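发件人: Deividas Paju
收件人: 食品经营许可讨论列表
日期: 2018年11月20日
主题: Re: 临时停业后恢复许可的复查顺序

回复写在引文之间。先说结论:复查申请和整改报告可以同时交,但冷藏记录必须覆盖停业期间,断一段就得从头补。

> 我们在 Mundside 的店五月份被暂停过一次许可,当时是先交整改报告,
> 等书面答复后才申请复查,前后拖了 12 天。这次 Strazds 那边的店
> 也收到了暂停通知,理由是洗手池被占用和冷藏柜温度超限。
> 想问一下,现在是不是还要等书面答复?

不用等。五月份的流程是旧版,现行办法把两步合并了。申请表第二页有一栏“整改情况”,填“见附件”,把报告附在后面即可。附件缺页的话整份退回,不会只让你补那一页,所以页码要连续编,封面也算一页。

洗手池被占用这一项,报告里写清三件事就够:原来放在池里的是什么,现在挪到哪里,由哪个岗位负责检查。不要写“已加强管理”。我见过两份报告因为这句话被要求重写,检查员的批注是“无可核实内容”。

> 冷藏柜已经换了门封条,现在显示 4 度。温度记录停业那几天没有人写,
> 因为柜子里没有东西。这样是否可以?

不可以。空柜也要记录。复查时看的是设备能否稳定保持温度,和里面有没有食品无关。建议做法:

一、从换封条的当天起重新记,早中晚各一次,写实测值,不要抄面板读数。面板探头通常装在回风口附近,和柜内中层会有差别。
二、用独立温度计放在中层靠门一侧。温度计要先用冰水校一次,校准日期和偏差写在记录表的表头。
三、开门时间长导致的短时升温照实写,旁边注明原因。整张表全是同一个数字反而会被追问。

封条的更换单据要附上,单据上得有设备编号。没有编号的单据,让维修方补写并签字。

> 另外,暂停通知上写的是“全部热食加工”,我们能不能先只卖瓶装饮料
> 和预包装食品?Rirkonport 的同行说他们当时是可以的。

要看通知抬头的类别。写“部分暂停”的,未列入的项目可以继续;写“暂停许可”的,正文里即使只点了热食,也按全部停业处理。Rirkonport 那家我知道,他们收到的是前一种。你引的这句话看不出抬头是哪一种,请把通知第一页的抬头原文发到列表上,许可证编号可以涂掉。在确认之前不要营业。停业期间销售会另立一案,复查通过也不影响那一案的处理。

> 复查费是按店算还是按次算?

按次。第一次复查 50,第二次起 700,中间没有其他档位。所以没有准备好就不要约。约好以后改期不收费,但要在前一个工作日中午以前通知,过了时间按一次计。

再补充几点,引文里没问到,但以前在列表上反复出现:

1. 现场必须有持证的食品安全负责人。证件要原件,手机里的照片不认。负责人同时挂在两家店名下的,复查时间不能重叠。

2. 消毒液浓度试纸要在有效期内。试纸过期和没有试纸,在检查表上是同一个扣分项。

3. 门口张贴的暂停告示不要自己撕。复查通过后由检查员取下,或者由检查员当场口头许可后由店方取下,后一种情况请让他在现场记录上写一句。

4. 外带窗口如果有单独的操作台,算独立区域,清洁计划里要单列一行。Mumarow 的分店去年漏了这一行,结果窗口多停了一段时间,堂食倒是先开了。

5. 清洁计划的频次按实际能做到的写。写了每小时一次,检查员就会翻每小时的签字。

关于操作台面还有一点说明。办法原文是“光滑、不吸水、易清洁、无裂缝”,没有规定颜色,也没有规定材质。浅色台面的好处只是残渣容易看见,缺点是强光直射时反光,擦没擦干净从正上方反而不好判断,要侧着看。台面上不属于加工用途的物品,复查前一律移走,包括充电器、文具和私人用品。
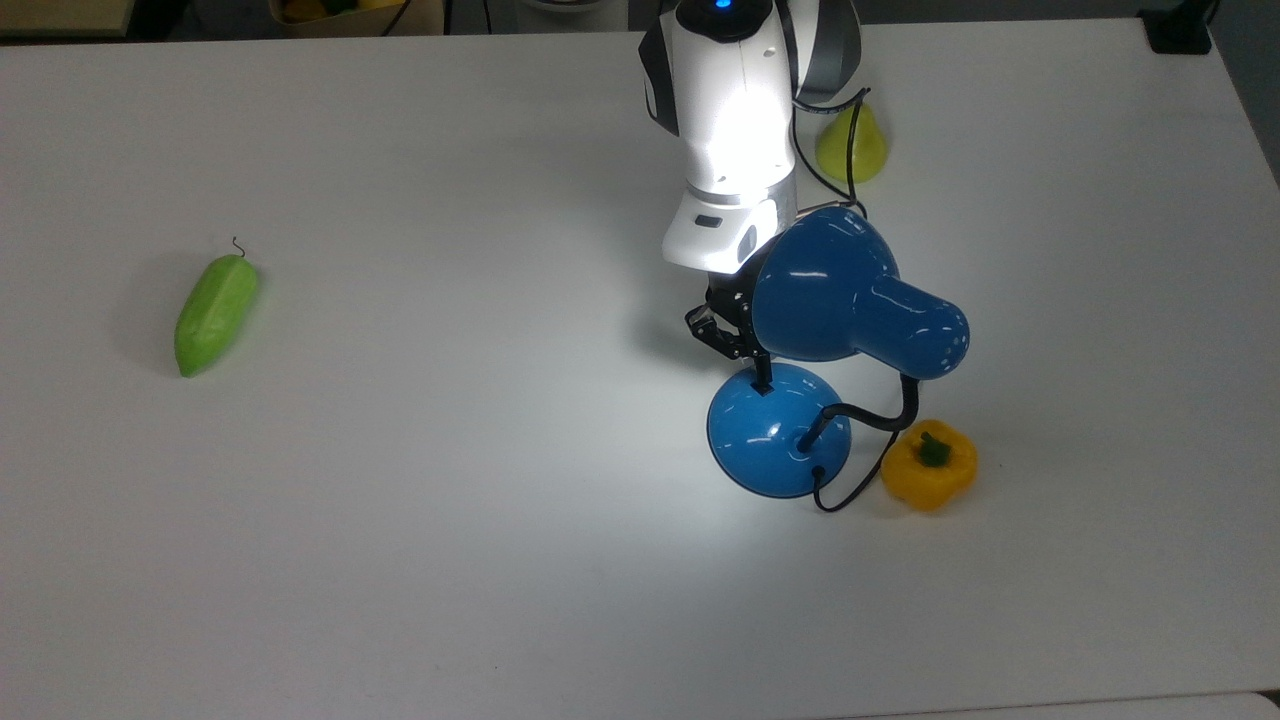 图1:白色台面,蓝色台灯,机械臂夹爪夹在灯颈处。

台面接缝处的密封胶如果发黑,直接铲掉重打,不要在旧胶上面覆盖。新胶固化时间以包装说明为准,没有固化完不要约复查,检查员会用手指按。

复查表的空白件在列表存档里,编号 1337,是现行版本。更早上传的那一份少了冷藏设备编号一栏,请不要再用。存档里两份的文件标题一样,只能靠编号区分,下载后先看第二页有没有这一栏。

> 最后一个问题:复查通过以后,许可是当天恢复,还是要等寄来的文件?

当天恢复。检查员签字的现场记录就是临时凭据,贴在原许可证旁边,正式文件寄到后换下。网上查询页面更新会慢一些,外卖平台那边如果以查询页面为准,需要自己把现场记录扫描后发给他们申诉,我们这边没有办法催。

抬头原文收到后我再回一封。整改报告草稿也可以先发上来,请用纯文本,附件超过限额会被列表程序直接丢弃,发件人收不到提示。

Deividas Paju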